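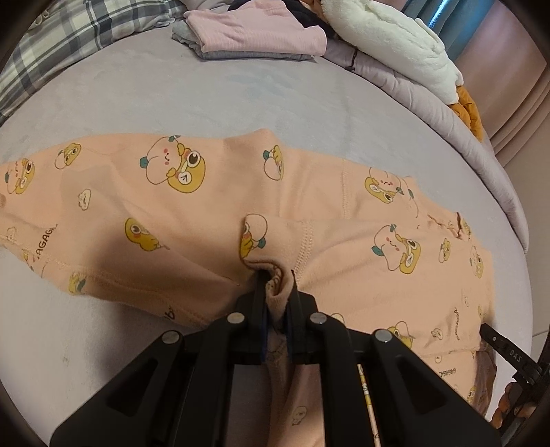 Peach cartoon-print garment on the bed, gripper closed on a rolled fold.

I went along to the Vekora open day in March expecting shiny machines and a free biscuit, and I came home with a new way of folding children's clothes. I've been meaning to write it up for the tips page ever since, so make a cup of tea, it's a long one.

The bit I liked best was the laundry demonstration. Vekora is teaching robots to fold, and the way they go about it is to have a person do the job first with hand-held grippers, the same sort of jaws the robot will have. So you stand at a bed with a pile of washing and you try to get by with a pinch on each side and no fingertips at all. I had a go after lunch. Harder than it looks! My first sleeve took me longer than a whole basket does at home.

But being made to work that clumsily shows you where you waste effort, and I've picked up several habits from it.

Make the bed first

Pull the sheet reasonably smooth before you tip anything out. Small clothes catch on every ridge, and with grippers you feel each one. I used to fold on top of the duvet and wondered why everything came out wonky. Now the quilt gets shoved to one side and I fold on the flat bit.

Look for the seams, ignore the pattern

A busy print is dreadful for judging where the middle is. Ducks every which way, some of them upside down – your eye goes to the faces and not the edges. The lady running the session told us to find a side seam and go from there. I do this with everything now, pyjamas especially.

Take less than you think

A big handful of cloth brings the layer underneath up with it. What you want is a small pinch right at the hem, then lift, then wait a second for the rest to hang. Same goes for fitted sheets, by the way, and for getting a pillow into its case.

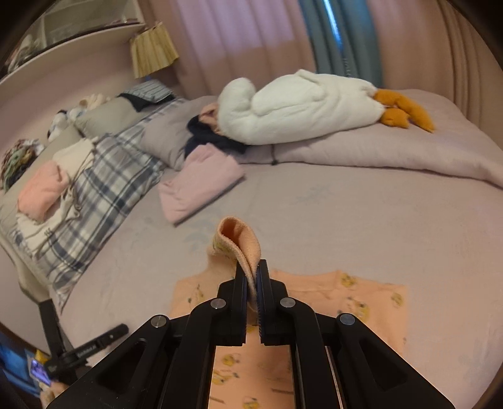

Put the finished pile where you won't reach over it

My Wallo folding board (£30, and I do still use it for shirts) lives at the foot of the bed, and I always stacked the finished things just behind it. Daft. I knocked them over every time I leaned across. Stack off to the side instead, on whichever side you don't work from.

Toys can stay

I always cleared the bed of soft toys before starting. No need, if you've got the room. Shove them up towards the pillows and get on.

Wash baby things at 30, in a half load

This one came from chatting in the queue for coffee. A half load comes out far less tangled, so there's less shaking out to do. I use the Munda liquid, the 99p one, and it's perfectly good.

If you want to go yourself, the Vekora workshop is on the Zelenák estate, and the 382 bus stops outside the gate. Wear flat shoes, there are 32 steps up to the demonstration room and no lift that I could find. They let you stay with the grippers as long as you like if it's quiet, so I'd go in the morning.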